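Joton Automation
Gallery: Bench work and faults
Wrist swap on the tissue box task, El Khatib bench

Posted 30/08/2022

A Bamis two-arm unit made an uncommanded cross-body move during a run of the tissue box task on the El Khatib bench. The left arm left its path above the container, traveled toward the position of the right arm, and struck the right forearm cover before the protective stop took effect. There was no injury. The gate was closed and the operator was outside the cell. Damage was limited to the forearm cover, one finger pad and one container, which cracked at the base.

The fault was traced to the recordings used to train the task. In part of the set, the left and right wrist positions had been exchanged for short periods, and the arm software reproduced the exchange as a real move.

The task has four steps. Take the folded stack from the tray, place it in the ribbed container, fit the slotted lid, pull one napkin through the slot. Both arms are needed for the lid, and the wrists come close together during the fit. All recordings were made by a person working at the counter with marked wrists and a head camera. The recorded wrist paths are converted to arm paths by the Jekwood converter, then smoothed and checked against the joint limits of the Bamis unit.

Sequence, taken from the controller log:

The unit picked the stack and placed it without error. The lid was picked on the second try. During the approach to the container, the commanded position of the left wrist changed to a point on the right side of the counter. The controller accepted the new point, as it was inside the work area and inside the joint limits. The speed limit of 800 mm per second was reached and held. The arm-to-arm distance check raised a warning. The warning was logged and the move continued. Contact was made at the right forearm cover. The torque limit tripped 40 milliseconds after contact and both arms stopped with brakes on.

The distance check had been set to warn only. This was done in January for a different task, in which the two grippers hand over a part and the check tripped on every cycle. The setting was saved to the unit's base profile and was carried into the tissue box task with it. It should have been saved to the handover task alone.

Two faults were therefore open at the same time. The bad wrist data made the move, and the warning-only setting let it finish. Either one alone would have ended in a stopped arm and a log entry.

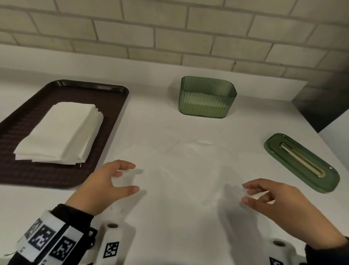
Reading time: 6 min

Task layout at the counter. Napkins stacked on the brown tray at left, green ribbed container at the back, lid flat on the counter with its slot on the diagonal. Marker band on the left wrist. At lower right, the marker on the second white device is only partly in view.

Partial markers were the starting point for the search. The tracker needs all four corners of a square to read its code. If a corner is missing, it falls back on the last known position and the nearest marker it can read. With the hands well apart the fallback is harmless. With the wrists close together, as they are when the lid goes on, the nearest readable marker can belong to the other side.

Findings from the recordings

The full set holds 1,011 recordings. All were run again through the tracker with the fallback turned off. In 49 of them, one wrist was assigned a marker from the other side during the lid step. The exchange was short in every case, and the tracker returned to the correct side when the hands moved apart.

None of the affected recordings had been marked bad. The review tool plots each wrist path as a smoothed line, and the smoothing turned the jump into a curve that looked like a fast reach. Reviewers were checking for dropped objects and missed picks. The raw path, with no smoothing, shows the jump as a vertical step and is easy to spot.

The Jekwood converter has a jump filter. It was on. It works on the converted arm path, after smoothing, and so had nothing sharp left to catch. The filter did what its manual says it does. The order of the two stages in our pipeline was wrong.

Lighting was checked and ruled out. The counter has a slight gloss, and glare on the surface was an early suspect. Recordings with and without glare near the wrists showed the fault at the same rate. The pale brick wall behind the counter was also checked for false marker reads along the mortar lines. No false reads were found.

The lid angle does matter. When the lid starts with its slot on the diagonal, the right wrist has to turn further to bring it square to the container. The turn carries the marker face away from the camera. Recordings with the lid already square to the container showed fewer exchanges. The lid angle will stay varied in new recordings, as the unit has to handle all of them in use.

Damage and inspection

Right forearm cover: cracked along the lower seam. Replaced.
Right forearm joint: backlash measured, within limits. No action.
Left gripper: one finger pad torn. Both pads replaced as a pair.
Left wrist force sensor: zero offset had shifted. Recalibrated and checked with a known weight.
Container: cracked at the base. Scrapped.
Lid: scuffed on the outer rim, fits as before. Kept for test use, tagged.
Tray: no damage.
Brakes: holding test passed on both arms.

The force sensor offset was missed at the first inspection. It was found the next morning when the unit reported a load with the gripper empty. The inspection sheet has been changed so that the sensor is zeroed and read after any contact stop, before the arm is moved under power.

Changes to the unit

The arm-to-arm distance check now stops both arms. Warning-only mode has been removed from the base profile and can be set only inside a single task. The mode is shown on the pendant start screen, and the operator has to confirm it before the first cycle.

The speed limit during the lid step has been lowered. The person in the recordings does this step slowly and the higher limit was never needed for it.

A limit on position change between commands has been added in the controller. A commanded point that is too far from the one before it is refused, and the arm holds. The check runs on the final command, so it does not depend on anything earlier in the pipeline being right.

Changes to recording

Marker codes are now split by side in the tracker setup. A code listed for the left wrist cannot be used for the right, with no fallback across sides. When a wrist is lost, the recording is marked as lost for that period and the gap is left open.

The jump filter runs on raw wrist data before smoothing. The review tool shows the raw path by default.

Band position is checked at the start of each recording with a short wrist turn in view of the head camera. If fewer than two codes are read at any point in the turn, the band is refitted. The sleeve cuff has to lie flat under the band. A folded cuff tilts it and hides the lower row.

The affected recordings have been taken out of the training set. They are kept in a separate folder for testing the filter and must not be merged back.

Retest

The task was trained again on the reduced set and run on the El Khatib bench with the new settings. No cross-body move was commanded. The distance check stopped the unit once during the lid step, with both grippers close to the rim. The log shows normal paths on both sides and a check distance set slightly too wide for this lid. The distance has been left as it is until the step is recorded again with more space between the wrists.

A second retest used one of the affected recordings, played back directly with the arms set to low speed and the counter cleared. The controller refused the command at the point of exchange and held position. The playback file and log are stored with the fault record.

Still open

The same base profile was loaded on the second Bamis unit. Its task list is being checked for any other task that ran with the warning-only setting. The unit stays locked out until that is finished.

Older task sets recorded with the same tracker version have not been run again yet. Sets with close wrist work come first: jar lids, towel folding, bag opening. Results will be added to this page.

Back to gallery index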